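So the toy pickup project hit a wall on Saturday, and I've been grumpy with it ever since.

Quick recap if you're new: I've been teaching the arm (I call it Tindano) to tidy the playroom floor. It had been going great! Up to last week it was getting 90 grabs in a row without me touching the stop button. Then it started closing its fingers, lifting, and coming up with nothing, over and over, and twice it pressed down into the floor hard enough to trip the force limit and freeze. The second time it sat there whining for 21 seconds before I got to the switch — not my favorite sound.

I went through 146 logged attempts that night with a bowl of cereal. Nearly all the bad ones were on soft stuff. The truck was fine, plush was a disaster.

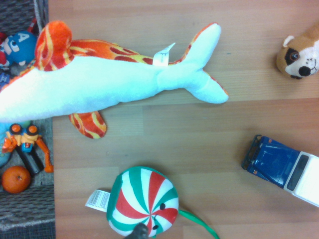 Why would a gripper suddenly miss soft toys and still do fine on hard ones?

Mine had lost its zero. The finger position reading had drifted by 5 millimeters, so the arm thought it was squeezing when it was barely touching. A hard toy gets held anyway, but plush just squishes and slides out.

The culprit was a tiny set screw on the left finger that had backed itself out. I've tightened it, added a drop of threadlocker, and put a homing check at the start of every run (should have had one from day one, I know, I know). I also dropped the force limit quite a bit, so if it does push into the floor again it'll quit sooner.

Next up is rerunning the whole plush batch, shark included. I'm keeping my hand on the switch for that one.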